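Gathering examples, the slow way

23 May 2018

I promised Binta I'd write up what I've been doing with my afternoons at Putton, mostly so she can stop explaining it to people on my behalf. I'm collecting demonstrations. A learning system needs to see a job done lots of times before it can have a go itself, and at the moment the person doing the job is me, with a gripper in each hand.

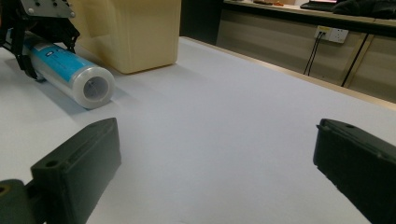
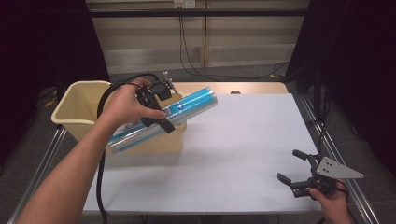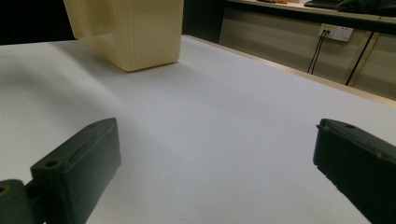
Two grippers, one cream box and a very plain table. The roll is in the first two.

The job for this batch is the dullest one on the list, which is why I asked for it. Pick up the roll, get it to the box, let go, open the grippers, stop recording. My target was 94 good ones and I got there, with 19 more in the bin because I'd done something daft (usually starting to move before the recording had started, twice because I sneezed).

What surprised me is how hard it is to be ordinary. After the first 10 or so I got quick, and then I got fancy, and my takes all began to look the same — same grip, same angle, same little swoop at the end. Emmett looked through them and said, very politely, that I'd recorded one demonstration lots of times. So now I start the roll somewhere new every go, turned a different way, and I try to come at it from wherever my hands happen to be. It feels clumsy and it makes much better data.

Slow is the other thing. I've had to learn to pause a tiny bit before I close the fingers, and again before I open them, or the moment of contact gets lost in a blur. Tihomir counts under his breath when he does it. I hum, and apparently you can tell which tune from my timing!

My wrists are not thrilled. These things aren't heavy for a minute but they are after 70 takes, and I've started stopping for tea before I need to, not after. Clyde has found me a taller stool, which helps more than I expected, and the cables catch on it less than they did on the old chair.

I still don't know how many examples is enough. Cúc reckons we should train on what we've got, see where it goes wrong and then record more of exactly that, and I think she's right, although it does mean I could be putting rolls in boxes until December. Next up is the same job with the box moved to the other side of the table, so I get to be a beginner again.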